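Ponine Opens Its Sample Room to Home Decorators This March

BUCHANAN – I've wanted to write this one for ages. Starting in March, Ponine is opening its sample room to anybody who is stuck on a wall color, a shelf finish or a plain old sheet of paper for a craft project. You won't need an appointment, and you won't need to know what you're doing (I didn't when I started!).

My name is Iona Strachan and I look after the paper and board side of Ponine. We've got 82 whites, grays and creams in the room right now, and yes, I can tell most of them apart. People laugh at that until they lay two side by side near a beige wall and suddenly one looks blue and the other looks like oatmeal. That's the fun of it, and it's why tiny swatches drive me up the wall. You can't pick a white from a piece the size of a stamp.

So we're going big. Every shade will be out as a full sheet that you can lay flat, tip up, carry over to the window and look at with a shadow across it.

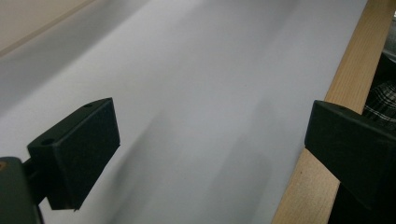
Pale grays are the ones that fool people most. They go almost white in good light and then turn cool and a bit moody once something blocks the lamp, so please take your time with them. Bring a cushion, a tile, a drawer front, whatever you're trying to match. Morning light is best in our room, and we open at 9 a.m.

My colleague Si-eun Jin will be running short sessions on the new Flovach range, which has 22 matte shades. "I'd love people to come in with the room they already have in mind, even if it's a mess," says Si-eun. "We'll start with the floor and work up." Each session takes six people, and they do fill up, so put your name down at the front desk.

You can also borrow up to four full sheets for a week at no charge. Tape them up at home, live with them, and bring them back reasonably flat – a pencil mark or two won't bother us. The Zindska textured boards stay in the room for now because we only have one set, but we're hoping to get more by summer.

Ponine's sample room is at the back of our Buchanan store, past the framing counter. Parking is free behind the building. For session times or sheet loans, ask for Iona or Si-eun at the front desk.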